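**Looking Back on Purpose: nostalgia in popular painting**
Session 3 handout, Molthorpe evening programme. Tutor: Sena Ametepe

Last week we got as far as the seaside poster and ran out of time, mostly my fault. Please bring the Dankwa reader again, as we still need the chapter on calendars.

The question for this session is why people paint a decade they were too young to enjoy. The 1970s painter of the 1930s high street usually remembers a pram, at best. What ends up on the canvas is borrowed from adverts, biscuit tins and an uncle who exaggerated. Look for the weather: it never rains in a nostalgic picture unless somebody has a very good umbrella.

Some terms you'll need:

- **Period prop**: the object that dates the picture for you (a wireless, a milk float). One is plenty. Most painters use nine.
- **Soft edge**: anything awkward left hazy, such as rent, rationing or the neighbours.
- **Second-hand memory**: Kayode Omoregie's phrase, from the essay in your pack. He is ruder about it than I am.
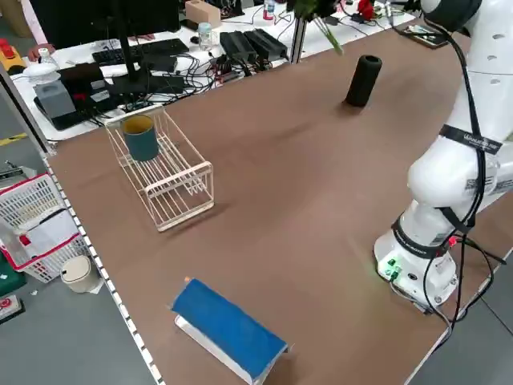
The kitchen is the favourite room, and has been since painters noticed that kitchens sell. Mother is at the stove, the floor is spotless, and a pie cools on the sill without a single wasp. Compare this with any real family snapshot, where half the people have their eyes shut and someone's elbow is in the butter.

Prints complicate things. A signed run of 500 feels rare until you meet the second run of 600, in a slightly different blue.

**For next time**

1. Read Omoregie, first half only. The second half is about frames.
2. Choose one picture of a decade you lived through and write a page on what it leaves out.
3. Essay titles are due in December. "Nostalgia: Good or Bad?" has been taken, several times, every year.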